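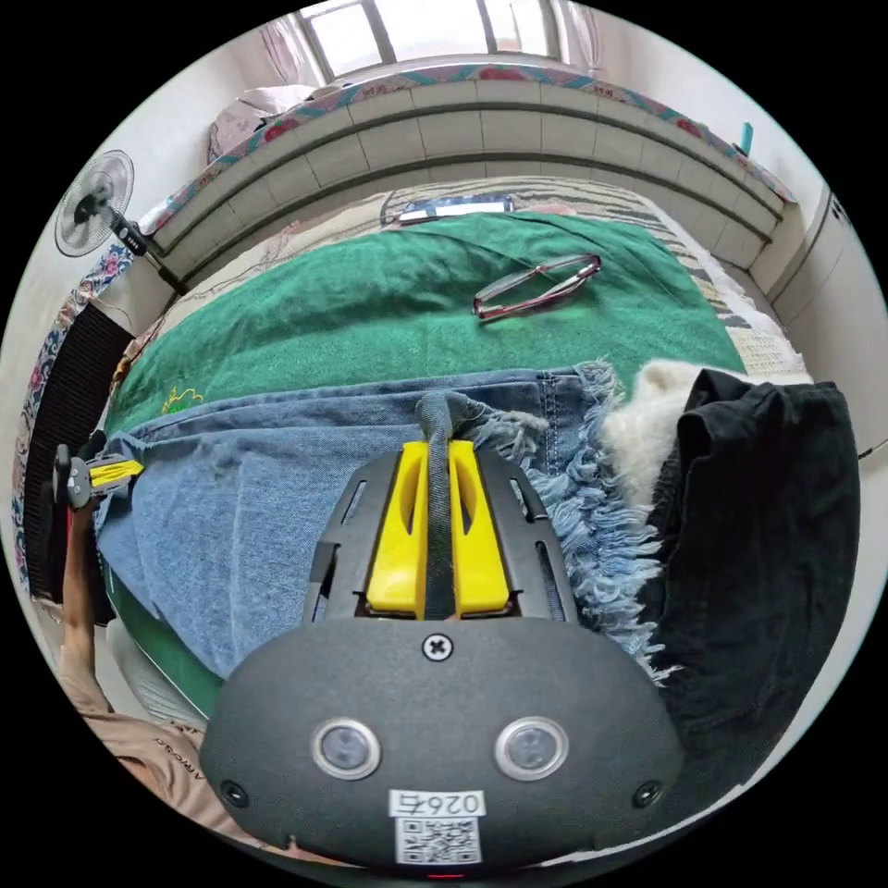

When does the loan window close for clubs in our division?

At 5 pm on the last working day of January. Paperwork that reaches the league office after that is held over until the summer.

Murby have used the window once so far. Cormac Phelan has joined from Cerkwood until the end of the season and can play in every league match except the two against his parent club. He is also cup-tied, having come on as a substitute for Cerkwood in the first round.

The club can have 4 loan players registered at one time and name all of them in a matchday squad. Manager Nevzat Erdem wants a left-back next, with Brendan Breathnach out for another 5 weeks after a hamstring operation. An approach for a Cerkwood reserve was turned down before Christmas.

Peadar Ó Briain will not be leaving. Two clubs asked about taking him for the rest of the season, but he has started the last three matches and Erdem told both of them no.

The gate for the last home game was 1206, the best of the season. Murby are 13th in the table with two games in hand. Tickets for the next home match are on sale at the club shop until noon on the day of the game, and at the turnstiles after that.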